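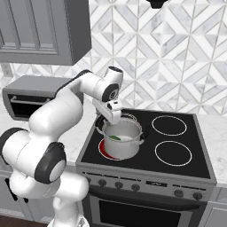
**Is a slow cooker really cheaper than the hob?**

My sister-in-law swears the slow cooker she got in June has cut her electric bill, and now I'm being told to buy one. I'm not convinced. I make soup and stew most weekends in an ordinary white pot on the stovetop, with a toaster oven on the counter for bread, and I can't see how eight hours of anything uses less than one hour of something else. The one she wants me to get is a Stineo and the box says "pennies a day", which could mean any number of pennies. Has anyone measured this, or is it just what people say?

*Signe Vestergaard, Sat 19 November*

---

**Bakari Wanyama**

I was as doubtful as you, so I borrowed a plug-in meter from the library in Enderham. Low wattage over a long time can beat high wattage over a short one, but the gap was smaller than the adverts let on. It also depends how you use the hob. If you bring the pot up to the boil, put the lid on and turn it right down, you've already made most of the saving. People who compare the two always seem to assume the hob is on full blast throughout.

I'd ignore the box. Look for the wattage on the plate underneath, multiply by the hours, divide by 1,000 and use the unit rate on your own bill. Stew for 2 people in a big slow cooker is poor value whatever the sums say.

What does make a difference is cutting things small. Carrots especially, as they take far longer than you'd think.
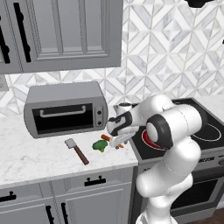 *Carrot and broccoli: the carrot goes in first, the broccoli near the end.*

---

**Nafula Lyimo**

Just get one, they're great. Mine's been on all day and the house smells lovely

---

**Anas Azar**

"The house smells lovely" isn't a running cost.

Signe, check what you'd pay for the thing itself. If it saves you very little per stew and you make one a week, it could be years before you're level, and by then the lid will be chipped. I'd keep the pot. If you do want to try one, ask your sister-in-law to lend you hers for a fortnight and read your meter before and after.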